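Tablecloth tricks I swear by
by Duygu Değirmenci

I love a cloth on the table, even for a bowl of soup! My collection is up to 38 now (Kiều Thân gave me two more in June), and I've picked up a few habits along the way.

Getting wax out
Let it harden, then chip off what you can with a butter knife. Lay brown paper over and under the spot and press with a warm iron, moving to a clean bit of paper as the wax soaks in. So satisfying!

Grease
Dish soap, straight on the mark, before any water touches it. Work it in with an old toothbrush and leave it 29 minutes (that's one episode of my radio show). Wash as usual.

Storing
Roll, don't fold. I save the cardboard tubes from gift wrap, cover them in plain tissue and stand them up in the linen closet.

Measuring
Measure the table, then add the drop twice, once for each side. Mine comes to 107 inches with a nice long drop, and I still write it on a sticky note before I go shopping.

Picking a color
Plain and bright is my favorite! A solid green goes with far more than you'd think. 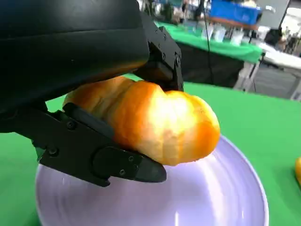
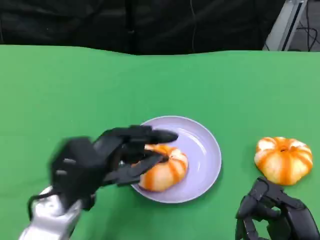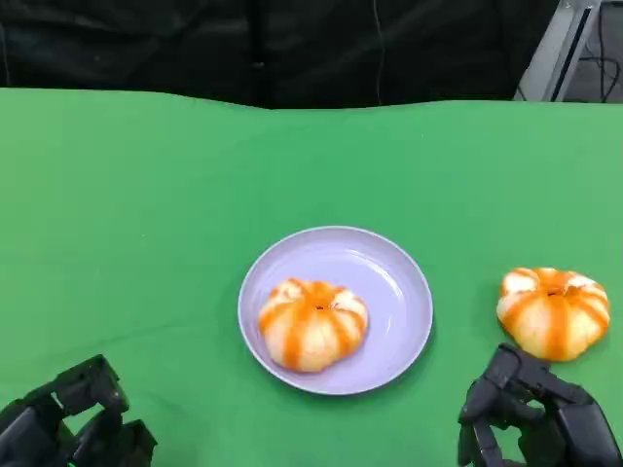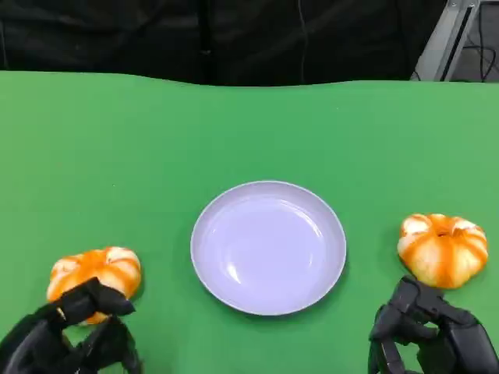
Green on the table in all four.

Keeping it from sliding
Cut a piece of rubbery shelf liner a little smaller than the tabletop and lay it underneath. Clips work outdoors, but go for the wide ones, the skinny kind pop off in the first breeze.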